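**Keltska hand-held gripper kit: is the tracked pair worth it over the single unit for garment and accessory tasks?**

Asked in March · Tags: hand-held grippers, demonstration recording, Keltska

We are pricing recording kits for a small project on handling clothing accessories (ties, belts, scarves). The arm is already bought, so I only need the side that a person wears. Keltska sell a single gripper with one cable and a base box, or a pair with both. The pair is quoted to us at 666 more than the single, before tax.

What I need to know:

- Does the fit hold up over a full session? Our operators have fairly different hand sizes.
- Are the cables a nuisance with two hands working close together?
- Is tracking reliable when the two plates face away from each other?
- Has anyone compared it with the Vachon set?

I have read the Keltska sheet. It gives the jaw opening and the weight and very little else.

— Karine Doucette

---

### Answer 1 (accepted)

We have had the pair at Hemville for two terms, used mainly on soft goods. I'll take your points in order.

**Fit.** The strap goes over the back of the hand and does most of the work. Small hands need it pulled to the last hole, and at that setting the gripper still rocks slightly when the jaws close. A strip of thin foam under the strap cured it for us. We stop after 40 minutes and swap operators. Past that, grip timing gets sloppy and the recordings show it.

**Cables.** Expect to spend a morning on this. Both leads should leave the hand downwards and go straight off the near edge of the table. If you route them across the work surface they will drag the item. The thicker lead is stiff, and you feel it when you turn the wrist outward.

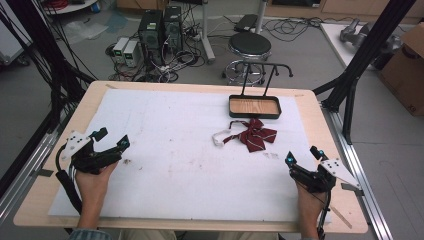 Amanuel Tilahun

The bow tie is a fair test piece for you. With a single unit the elastic strap pulls the bow along with it, so one hand has to hold while the other moves the strap. We recorded 75 usable runs with the pair before we were content with the method. With the single gripper we gave up on that item.

Put something pale and plain under the work. We use white foam board. It marks quickly, which has made no difference to the results so far, but it is cheap to replace if yours gets bad.

**Tracking.** Good while each plate has a clear line to the cameras. We lose it when one forearm crosses over the other, and the software fills the gap with a straight line without warning you. Check the log after each batch. Turning the plates outwards has not been a problem in itself with our camera layout. Yours may differ.

**Vachon.** Not used it, so no comment.

One fault to report: the left gripper came with a loose jaw screw. Keltska replaced the part but asked us to post the whole gripper back first, and we were down to one hand for the length of that exchange. Ask about spares before you order.

### Answer 2

Had the Vachon set on loan. Lighter, no thick cable, battery in the wrist piece. The battery is the trouble. Ours was giving under 60 minutes on a charge and it was nearly new. The jaws are also too blunt for thin fabric edges, you end up pinching the table. For belts it would be fine.

Tracking about the same as far as I could tell. I didn't measure it.

Darcy Fraser

### Answer 3

just buy the single and add the second later, the base box has two ports

> *Comment, Amanuel Tilahun:* The box has two ports but the single licence only opens one of them. We asked. The upgrade plus a second gripper came to more than the pair.

> *Comment, Karine Doucette:* Thanks, that settles it. Does the calibration survive moving the table, or do you redo it each time?

> *Comment, Amanuel Tilahun:* Redo it each time. Also after anyone leans on the side rails. Use the Gikum board if you have one, the printed sheet in the Keltska case curls.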